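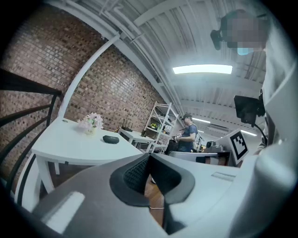 Week 6: proofing bread dough

Okay, so last time we got as far as shaping. I promised you the poke test, and I do keep my promises (mostly!). Flour a finger, press it into the loaf and watch the dent. If it springs straight back, give the dough another 15 minutes. If it creeps back slowly, get that oven on – you're ready.
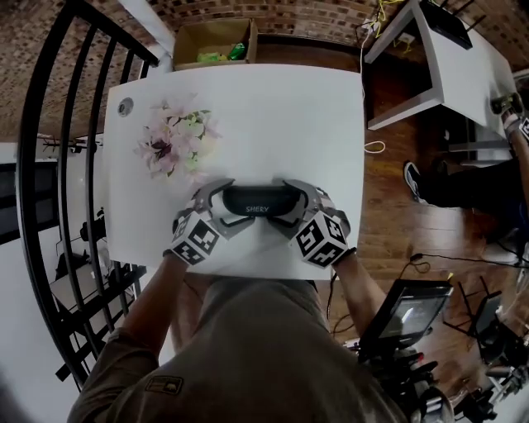
Yolanda Guzmán wrote in to say her dent never comes back at all, even after only 30 minutes in her January-warm kitchen, radiator going full blast. That's overproofed, Yolanda! Knock it back, reshape it and use cooler water next time.

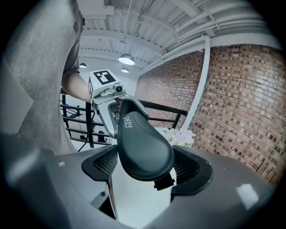 The fridge slows all of this down, so an overnight loaf gets the same poke, only be patient with it, cold dough is sluggish. For next week please read the Pearce chapter on scoring and bring a sharp blade.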